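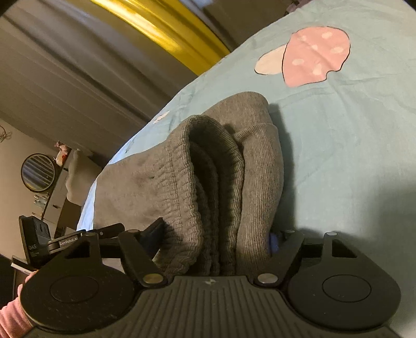
Why do your clothes stretch?

Reading time: 2 minutes

Pull the bottom of your jumper with two hands, then let it go. It becomes wide, and after that it goes back to its usual size. Now try the same with a cotton bed sheet. It hardly moves. Both are made from thread, so what is the difference?

The answer is in the way the threads are put together. A sheet is woven. Some threads go up and down, and other threads go across, over and under, like the strips of a basket. The threads lie almost straight, so when you pull them they have nothing more to give.

A jumper is knitted. Here the yarn makes rows of small loops, and every loop is pulled through the loop of the row before. When you pull the cloth, the loops change their shape. A round loop becomes a long, thin one. When you stop pulling, the loops can become round again.

What is ribbing?

Look at the end of a knitted sleeve. Often you will find thin lines that stand up, with small valleys between them. This is called ribbing. The knitter makes a few loops that face the front and then a few that face the back – again and again. The cloth folds itself a little, like a paper fan, and it can open very wide. This is good for cuffs, because your hand is bigger than your wrist.

And the waistband?

Many waistbands have elastic inside. Elastic contains rubber or another stretchy material. The sewing machine pulls the elastic long while it sews it to the cloth. After sewing, the elastic becomes short again and the cloth must go together with it, so you get many small wrinkles. The name for this is gathers.

Try it at home

You need a ruler, a sock and a grown-up's permission. Lay the sock flat and measure across the top. Then stretch it gently and measure again. Write both numbers down. Do the same with a handkerchief, and compare. Which colour they are does not matter, but an old sock with tired elastic gives a different result from a new one.

More from Rivitton Kids
Where does wool come from?
How a zip closes
Why is denim blue?

Questions? Write to the Rivitton Kids desk | © Rivitton 2026 | Back to top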